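Category: Guides > Hand-held grippers > Set-up and comparison

Section 4: Trying out your finger pads on household rubbish

By this point you should have both grippers charged, paired and showing up in the Dokero app. If one of them is still sulking, go back to Section 2 and redo the pairing before you carry on, because everything from here on assumes you've got two live units and a bit of floor to work on.

I wrote this section after a long afternoon at Kenneth Catacutan's place with a bin and a bag of odds and ends. The old version of the guide had you squeezing foam blocks on a bench. Foam blocks are lovely! They're also nothing like the stuff people want to pick up at home, and a pad that looks brilliant on foam can be pretty ordinary on a sock. So we're doing the bin test now, and I reckon you'll learn more from it in half an hour than I did from a week of blocks.

What you'll need

- Two hand-held grippers, set up the same way apart from the pads
- A small bin with a liner in it
- A few soft things and a few light, awkward things (old gloves, dusters, wrappers, a flattened carton)
- The pad key from the Ediritz kit, the short one with the grey end
- A rag and a bit of mild dish soap

CAUTION: No glass, no tins with the lids hanging off, no batteries. The pads cut more easily than you'd think and replacements come in sets of 4, so one nick and you're opening a whole new packet.

4.1 Fit and check the pads

1. Switch the gripper off. Yes, every time.

2. Slide each pad onto its finger until the tab clicks, then nip up the retaining screw with the pad key. Finger tight plus a quarter turn. I stripped one in May by being keen, and getting it out was a rotten job.

3. Open and close the jaws by hand a few times. The pads should meet evenly along their length. If one side lands first, loosen it, nudge it across and try again.

4. Wipe both pads with the soapy rag, then with a clean damp one. Fresh pads come with a bit of a film on them and they'll slide off plastic until it's gone.

5. Switch on and set the closing force to 22 in the app. That's the app's own scale, so don't go hunting for units. Leave it at the same number on both grippers or you're comparing force settings instead of pads.

4.2 The bin test

6. Put the bin where you can walk most of the way round it. We had ours next to a round table with a checkered rim, and I clipped the table a couple of times before I worked out I needed more elbow room. Learn from my knuckles.

7. Start with something knitted. Approach with the jaws wide open, close on the thickest part you can get at, lift, hold for a slow count, then release over the bin. A glove is a great first object: the cuff gives you a decent fold to grab and the rest flops about and tries to pull itself free.

8. Next, go for something with a handle and a fluffy end. Line the open jaws up before you commit. With dusters I like to try the handle first and the fluff second, and write the two down separately.

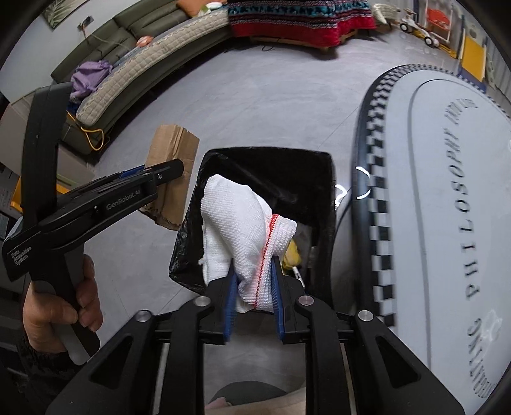

The knitted glove between the blue pads, and the yellow duster at the bin with the jaws open.
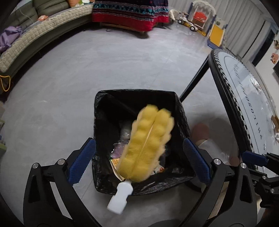 9. Swap hands and do both objects again. I'm much clumsier on my left, and the wider pads forgave me a lot more than the narrow ones did.

10. Move on to the wrappers and the carton. Crinkly plastic is the hard one. If a wrapper squirts out sideways, try closing more slowly before you go blaming the pad.

11. Save the recording after every object. Don't leave it running the whole way through like I did the first time. I ended up scrubbing through one enormous file looking for a sock.

NOTE: If the camera view goes soft or smeary when you move, check the lens for fingerprints first. If it's clean, slow your wrist down. Quick flicks will blur no matter what you do in the settings.

4.3 Writing it up

12. For each object, put down the pad type, which hand, whether it held, and anything odd. The Astisitz sheet at the back of this guide has columns for all of it, plus a skinny one for swearing (Kenneth's addition, and he's used it).

13. Compare like with like. Glove against glove, duster against duster. A single score for a pad hides the interesting part. On our sheet the ribbed pads did well on knits and were only so-so on the shiny stuff.

14. Check the cycle counter under Tools. Once a pair of pads gets to 700 closes, have a good look along the edges for tearing, and swap them in pairs if you find any.

CAUTION: Keep the liner clear of the jaws as you let go. A loose fold of bag can get drawn in with the object, and if you pull back in a hurry the whole bin comes with you.

When you've finished, wipe the pads again, leave the jaws slightly open and store the grippers upright in the case. Charging overnight is fine. Changing over to the Castillo long fingers is covered in Section 5, and you'll need the longer key for that one.

Revised 9/24/24

Contact us | Copyright Dokero, all rights reserved | Back to top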